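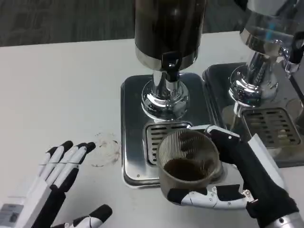

Desk sensors, six months in

The facilities lead at Hesbridge has 20 minutes, so we start with the numbers. 192 desks in the Liew Street office, each with an Iltilon sensor under it. Heat and motion only, no names.

"People hear sensor and think boss," she says. "I got 400 emails in February. Most of them angry."

Fair enough? "Totally. We told them after it was instaled. Dumb."

What the data can show – which rows fill up, and when. What it can't, she says, is who's working hard. One manager asked anyway. "I said no. He asked again."

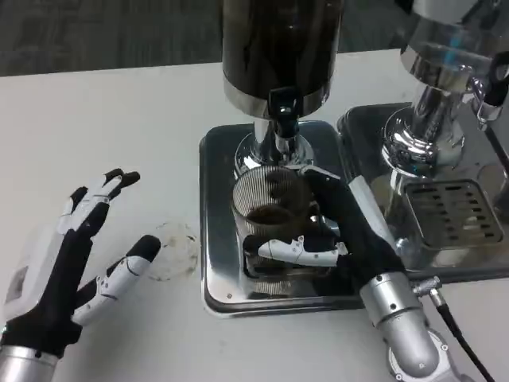
Who gets to look

Floor totals only, deleted after 6 weeks. The staff group at the Kisham site wants it cut to one. She's open to that – "I never look back that far" – but legal hasnt answered yet.

Would she want one under her own desk? "There is one. I checked the first day."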